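# Flomton clothes swap asks for folded donations

The spring clothes swap in Flomton is taking donations again, and the organisers have asked households to sort and fold garments at home before bringing them in. The swap closed its doors to new bags early last year when the sorting table could not keep up. It took in 3000 items over the season, most of them stuffed into sacks.

Donations can be left at the Bitavlow hall from ten in the morning until four in the afternoon throughout March. The swap itself opens at the end of the month.

A short guide to sorting at home has been put up in the hall and on the swap's web page. It suggests working on a bed instead of the floor, with the pile kept at the head end and the rest of the surface left clear. A summer mat on top of the sheet gives a firmer base than a duvet. Each garment is brought down from the pile, spread out, checked and folded before the next one is touched.

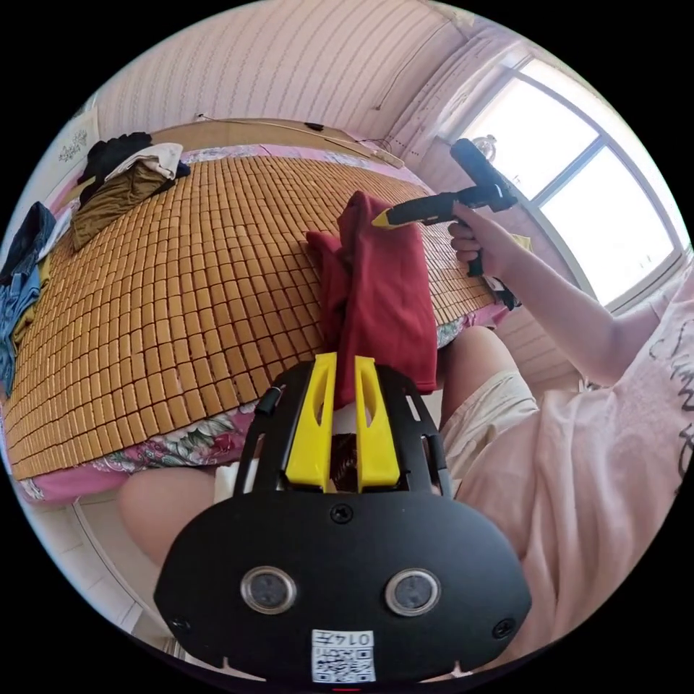 The guide says buttons and zips should be done up first. Stains, pulled seams and missing fastenings should be looked for while the garment is flat, as they are easy to miss once it is folded. Anything that needs only a small repair can still be given, and goes in a separate bag marked "mend". Last year 137 pieces were mended and put back on the rails.

Long items are easier with a hold at both ends. The cloth is pulled level across the bed, smoothed towards the edges and then brought in to the middle. Denim is best left until last and placed at the bottom of the bag, where its weight will not crease lighter things.
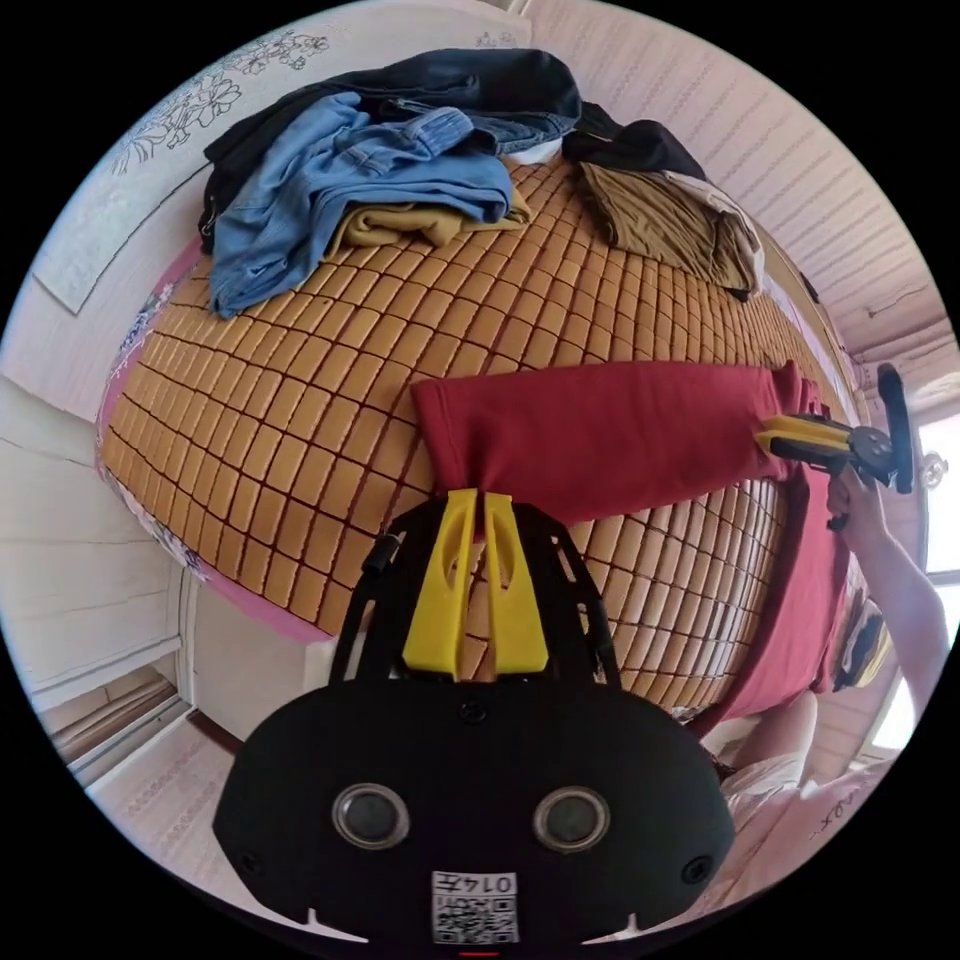
*A red garment held at both ends across the bed mat, with the rest of the clothes at the top of the bed.*

The swap takes adult and children's clothes, scarves, and bed linen in good order. It does not take pillows, shoes or school uniform with a badge. Uniform should go to the Veloso exchange, which has its own collection box by the library door - the two are often mixed up.

Lined garments caused the most trouble last year. Many arrived with the lining twisted or hanging below the hem, and had to be opened out and done again. The guide now asks people to straighten the lining by hand before making the first fold.
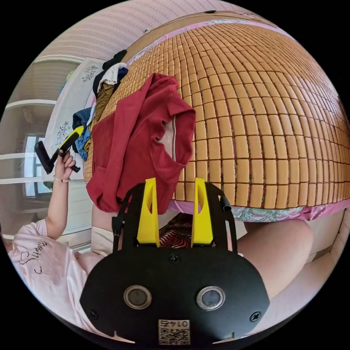 One regular at the swap said the folding was fair enough but the opening hours were not, and asked for at least one evening session for people who work until six. The organisers said they would try an evening drop-off towards the end of March if the hall is free.

Bags should be no larger than an ordinary carrier and tied at the top. There is room for 300 of them in the hall store, and once that is full a notice will go up on the door. Arkis, the launderette on the corner, will take a further batch behind its counter during its usual hours.

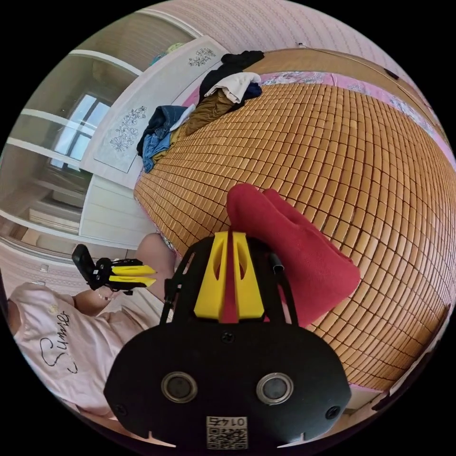 *Clothes heaped at the head of the bed, and a red item on the mat.*

Entry to the swap is free, and there is no need to have donated. Anything left at the end goes to the textile bank.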